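Grasp planning

From the Comura reference on robot software

Grasp planning is the part of a robot's software that decides where and how a gripper should take hold of an object. It sits between perception, which estimates what is in front of the robot and where, and motion control, which moves the joints. The output of a grasp planner is usually a pose for the gripper (a position and an orientation in space), an opening width, and a direction of approach. Many planners return a ranked list of such poses, so that a later step can discard the ones the arm cannot reach.

The term is used mostly for grippers with two fingers, also called parallel or two-jaw grippers. Planning for hands with many fingers is usually treated as a separate topic, as is planning for suction cups.

Background

Early grasp planners worked from a geometric model of the object. The software was given the exact shape, searched for pairs of surface points that faced each other, and tested whether friction at those points would hold the weight. This approach is still used in factories where every part is known in advance. It works poorly in homes and offices, where the same kind of object comes in many shapes and no model is on file.

Later planners worked from depth images or color images and learned from recorded attempts. The Varker planner, first released in 2008, belonged to the older group and added image input only in its second major version. The Breltine library, which replaced it in many small laboratories, dropped the geometric search and scored candidate grasps directly on the camera image.

Rim grasps and body grasps

Cups and mugs are common test objects because they can be held in several quite different ways. In a rim grasp, one finger goes inside the opening and the other stays outside, and the wall is pinched between them. In a body grasp, the fingers close on opposite sides of the outer wall. A third option is to take the mug by its handle, which needs a more exact estimate of how the mug is turned.

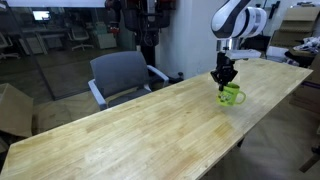 Gripper at the rim of an upright mug, approached from above.

A rim grasp from above needs little opening width and suits a mug that is standing up. The planner has to find the height of the rim fairly well. If the estimate is too high, the fingers close on air; if it is too low, a fingertip can strike the rim on the way down. Most planners add a short descent at low speed and stop it when the measured force passes a limit.

The handle limits the choice of pinch point. A finger that lands on it will push the mug sideways, so planners mark the handle and a small margin next to it as blocked. The Breltine library calls this region the keep-out mask and lets the user set its width in a configuration file.

Objects lying on their side

A mug that has tipped over is a different planning problem. The rim is now a roughly vertical ring instead of a horizontal one, and a planner that only looks for openings facing up will report no candidates. Orientation therefore has to be estimated before a grasp type is chosen. A common method is to fit an axis to the visible points and compare it with the normal of the table plane.

Once the axis is known, the planner can select a body grasp across the mug, or a rim grasp with the gripper tilted so that one finger enters the mouth from the side. The tilted approach brings the gripper body close to the table, and many arms run into joint limits there. Clearance between the lower part of the gripper and the tabletop is checked for every candidate.

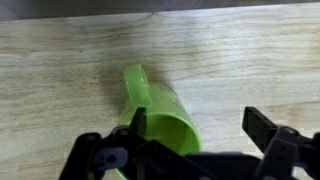

Why do some planners wait for a second view before closing the fingers?
A single view leaves the far side of the object unseen, and its width has to be guessed. A second view from another angle fills in part of that surface and removes many candidates that would have collided with it.

Translucent materials add to the difficulty. Depth sensors that project a pattern of light may get back weak or false readings from clear plastic or glass, leaving holes in the depth image. Some software fills the holes from the color image before planning begins. Other software skips depth near the object and relies on an outline alone — a simpler method, but one that gives no direct measure of height.

Closing the loop

A planner that computes one grasp and then carries it out without looking again is called open-loop. A closed-loop planner repeats the estimate while the arm is moving and corrects the target pose. Cameras mounted near the wrist are often used for this, although the fingers may block part of the view at close range.

The time allowed for each update depends on how fast the arm moves. The default limit in the Breltine library is 100 milliseconds. If an update takes longer, the controller keeps the last valid target and slows the arm.

Evaluation

Results are normally given as the share of attempts in which the object was lifted and held for a set time. The Shahbazi protocol, used in several comparisons, calls for 700 attempts divided among upright and tipped objects, with a hold of 2 seconds after each lift. Scores for the two groups are listed separately, as an average can hide a planner that fails on nearly all tipped objects.

See also: motion planning, pose estimation, force control, hand-eye calibration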